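**Stacked pair, top unit walks on spin**

**tealmop**
Two front loaders, stacked with the Novar kit, on a wood floor. At final spin the top one creeps forward. Feet are level, shipping bolts out. Floor joists run parallel to the wall.

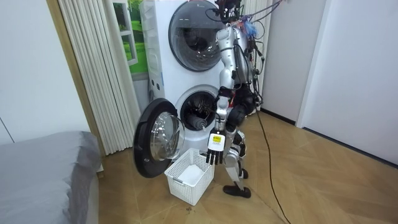

### Re: Stacked pair, top unit walks on spin

**gantry_2441**
Check the joists before you buy anything. Parallel to the wall means both machines may be sitting on one joist. I added blocking between mine and the creep stopped.

**odd_lint**
Disagree. Blocking is a weekend of work. Noiphan rubber pads go under the bottom feet in 15 minutes.

**gantry_2441**
Pads on a soft floor make it worse. You add a second spring.

**tealmop**
No access from below, so blocking means lifting boards. Also getting a musty smell, possibly unrelated. I leave the door open between loads.

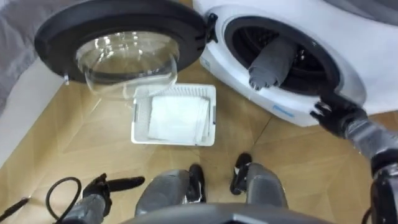

### Re: Stacked pair, top unit walks on spin

**odd_lint**
Smell is a separate problem. Wipe the fold of the gasket and clean the drain filter.

**pvc_elbow**
Retorque the stacking bracket first. My Novar screws had backed out roughly 2 turns. Then run an empty spin and step the speed down by 200 rpm until it holds still. If it only walks at the top speed, it's the floor.

**tealmop**
Will do the bracket tonight, then the spin test.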